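About Wongsuwan

Wongsuwan is a cookery school and tableware shop under one roof, teaching home cooks how to prepare and serve vegetables.

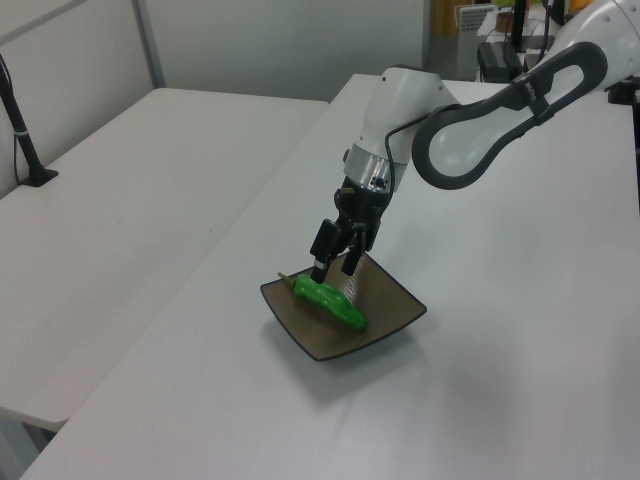

Kanokwan Chaiyaporn wrote to us after the beginners' course that she had cooked peppers for years and never once thought about what she put them on. A dark plate did more for a green pepper than any garnish, she said, and she has since stopped using her patterned ones.

We hear this quite often. Most of our pupils come to learn about cooking and go home talking about plates as well. Our own plates are sold under the name Skerkico. The square ones are made in dark brown and have a shallow raised rim, so a little oil or dressing stays where it should. We use the same plates in class that we sell in the shop.

What we teach

The vegetable course runs over six evenings. The first is spent on choosing and washing, the second on knife work, and the rest on cooking and serving. Peppers come up early. Pupils learn to take out the stem and seeds cleanly, to blister the skin under a grill, and to tell when a pepper is better left raw. Classes start at 6.30 pm and end with supper.

Yaowalak Thammasiri runs the teaching side and wrote the course book, Plenano, which has 152 recipes. A copy is included in the fee. It is also sold separately in the shop.

Who comes

Last year 1,460 people took a class with us. Some were complete beginners and a good many had been before. We also teach school groups in the mornings during term, by arrangement with the school.

Finding us

The school and shop are on the ground floor of the Bultska building, with the entrance at the side. The shop is open from 10 am. New course dates go up in May, and places can be booked at the counter or by telephone. Please tell us about any allergies when you book.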